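Plataforma Plimari passa a alojar os blogues institucionais da Rutherford

A Rutherford concluiu em outubro a migração dos seus blogues institucionais para a Plimari, plataforma de publicação desenvolvida pela Ilent. A transição abrange 28 sítios, entre páginas de departamentos, boletins de projetos e diários de investigação, que até agora funcionavam em instalações separadas e com versões diferentes do mesmo programa.

Com a nova solução, os autores passam a dispor de um único editor, no qual é possível inserir vídeos, galerias e ficheiros de áudio através da simples colagem do endereço de origem. A edição direta do código-fonte continua disponível, mas fica reservada aos administradores de cada sítio. Foram igualmente disponibilizados 16 modelos gráficos, todos com versão para telemóvel e com os contrastes de cor revistos de acordo com as normas internas de acessibilidade.

Os conteúdos publicados anteriormente foram transferidos na íntegra, incluindo comentários e etiquetas. Os endereços antigos mantêm-se ativos por reencaminhamento automático. Ficam de fora desta fase os vídeos incorporados por meio do módulo Zavby, cuja manutenção foi descontinuada – os respetivos autores receberam instruções para a sua substituição.
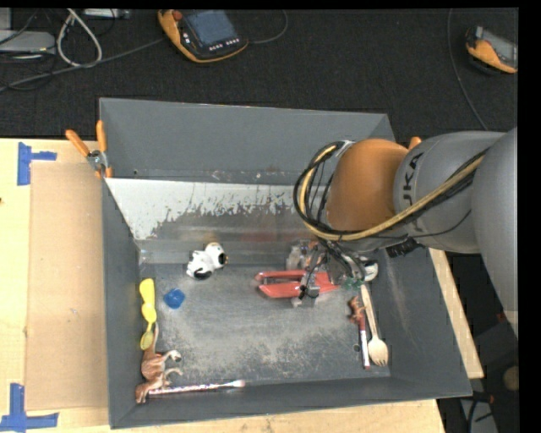 Segundo Sorcha McIver, a maior dificuldade residiu nos artigos mais antigos, nos quais o código de incorporação tinha sido copiado manualmente e apresentava erros que o editor anterior tolerava. Acrescentou que 3,000 artigos foram verificados antes da transferência e que os casos por resolver estão assinalados no painel de cada autor.

O serviço de apoio informa que os pedidos de criação de novos blogues voltam a ser aceites, mediante formulário próprio e com indicação de um responsável editorial. Cada sítio poderá ter até 1,000 subscritores por correio eletrónico; acima desse limite, o envio de notificações carece de autorização prévia. Os blogues sem atualização durante dois anos letivos passam a modo de consulta, sem possibilidade de novos comentários.

As sessões de formação para autores decorrem em regime misto, sempre às 14h30, e têm inscrição obrigatória. A primeira é orientada por Gavin Forsyth e incide sobre a publicação de anúncios, o agendamento de artigos e a moderação de comentários. O manual de utilização encontra-se disponível na área reservada da Plimari, em português e em inglês.

As credenciais de acesso mantêm-se inalteradas. Os utilizadores que não consigam iniciar sessão devem contactar o serviço de apoio, indicando o nome do blogue e o endereço institucional associado à conta.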